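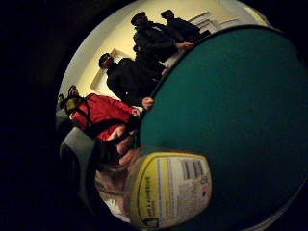

Yuk-lan Hung: Our Istura tracker loses the marker pose when the hand turns quickly, and the planner then stops with error 37. Is a longer timeout advisable?

Rupert Hubmann
A longer timeout is not recommended. Please confirm first that the camera and hand clocks agree to within 2 ms.
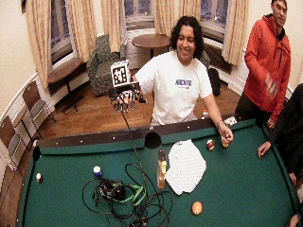
Once they agree, set the pose filter to 20 Hz and replay the log.

Molberg
Same error here. Reinstalling fixed it.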